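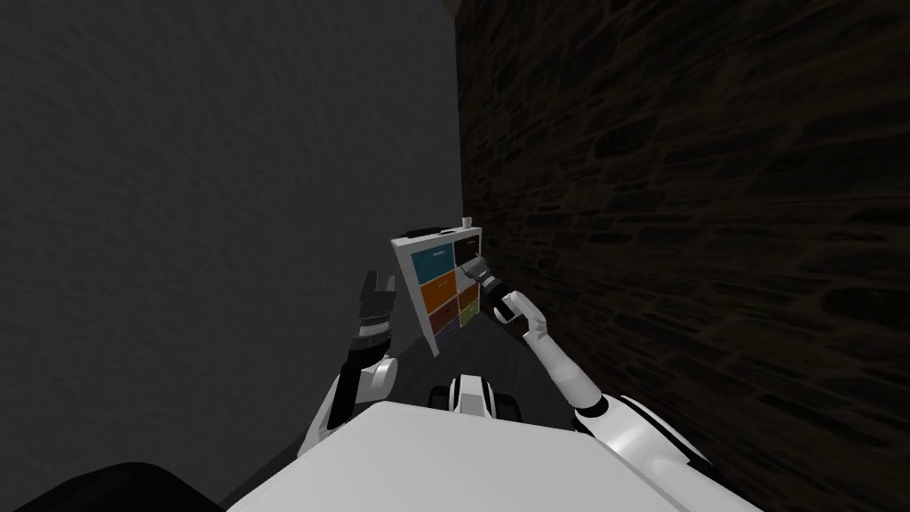
So the fault demo was my favorite stop at the Hilholm open day! Miklós Katona had the simulator up and was replaying run 2316, the one where the right arm went to the panel of colored tiles and then just quit (no alarm, no error, nothing on the log). Both arms froze for 200 seconds before the watchdog kicked in. Two joint limits had been typed in wrong, he said, and a bit sheepishly too. I asked what happens if a real arm does that with a person next to it, and he walked me straight over to the big red stop button. Then we went for coffee.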